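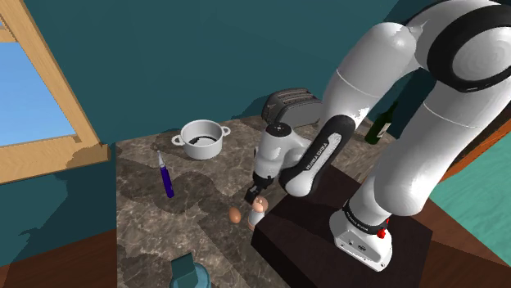
Pralholm, November 16, 2024 - Weritz, the cooking school that has spent 17 years teaching grown adults to boil an egg, will open a second location in March, in the former Grecu shoe store on the harbor road.

The new school will run evening classes for people who own a good knife and are afraid of it. Courses last five weeks and cost less than most people in Pralholm spend on takeout in the same period, according to founder Valquíria Bastos, who checked her own receipts and would prefer not to share them.

"We get a lot of students who were given a cookbook as a hint," said Bastos. "They are very motivated, at least until the onions."

Head instructor Jeferson Rocha will teach the opening course, Soup and Other Second Chances. Hicham Naciri takes over bread, a subject on which he has opinions and, for the patient, a 27-page handout. Knife skills remain with Torquil Innes, who still has all his fingers and mentions it often.

Weritz has taught 3,000 students at its first location. Most of them have since cooked for someone else, and several were asked to do it again.

Registration opens at the front desk in Pralholm. Aprons are provided. Students should bring closed shoes and a container with a lid that fits - the school has run out of lids.

Press contact: Vitalii Lytvynenko, Weritz Cooking School, Pralholm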